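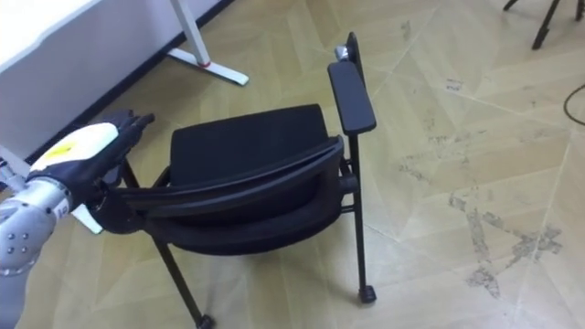 Figure 3. Folding-seat chair on casters, seat tilted up, beside the white desk.

3.2 Seating and floor clearance

The seating examined in this part of the study is a black office-style chair on four small casters, with padded armrests and a seat that tilts up toward the backrest. It was chosen after a survey of shared rooms at the Kurkwood site, where 34 chairs of three types were in daily use. Fixed-seat chairs were excluded at an early stage. They could be pushed under a desk, but they could not be stored close together, and residents tended to leave them wherever they had last been used.

Two positions of the seat are distinguished in the rest of this section. In the lowered position the chair is ready for use. In the raised position the seat is turned up and the chair is treated as stored, whether it stands alone or in a row. Intermediate positions were recorded as raised if the seat was visibly off the horizontal (see Figure 3). Armrests were left as delivered and were not considered in the coding.

Floor clearance was measured from the desk base to the nearest caster. The desk base matters here more than the desk top: its foot runs along the floor and extends into the path of the casters, so that a chair brought in at an angle meets the foot before it meets anything else. Hưng Phan repeated the measurements for each desk in the Lâm rooms, giving 336 readings in total. Readings taken with a caster turned sideways were kept, as this is how chairs are commonly left.

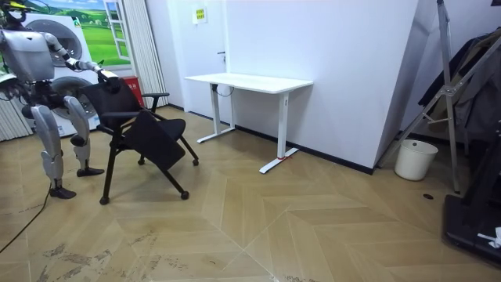 Moving the chair by the top of the backrest was the usual method in all rooms. It keeps the hand clear of the seat and requires no bending, but the force is applied well above the casters, and on a smooth floor the chair tends to swing before it travels. Gripping the armrest gave better control of direction and was seldom seen. Rooms that also held laundry machines were coded separately – the space in front of the doors has to stay open, and a stored chair placed there was counted as an obstruction regardless of seat position.

Of the 377 placements logged by Thiện Đào in January, 30 were discarded where the final position of the seat could not be established from the notes. The remaining placements were sorted by room and by distance from the nearest wall, using the zones defined in the Stunel floor plan. Chairs placed across a zone line were assigned to the zone holding the majority of the casters. Where the casters were evenly divided, the zone nearer the door was used.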